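Keeping lemons and limes good for longer

In my kitchen we use much citrus, and before I threw away too many dry ones. A whole lime I keep on a small tray while I prepare the other things, so it does not roll to the floor.
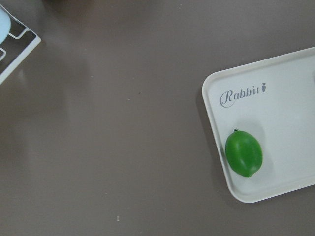

One lime on the white Rabbit tray.

If the lime feels hard, press it under your palm for a moment before cutting. For 2 glasses of tea, half is enough. The rest goes in the fridge in a closed box and should be used in 3 or 4 days.

Lemon I slice on a wooden board. Wipe the board soon after, and stand it up to dry.
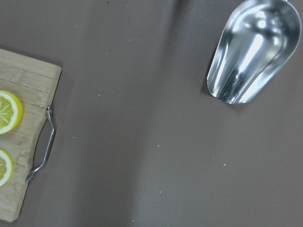

Lemon slices on the board with the wire handle.

Ching-wen Liao wrote to me that she freezes her slices flat on baking paper. I tried it in May and it works well for cold water.

Gadisa Mersha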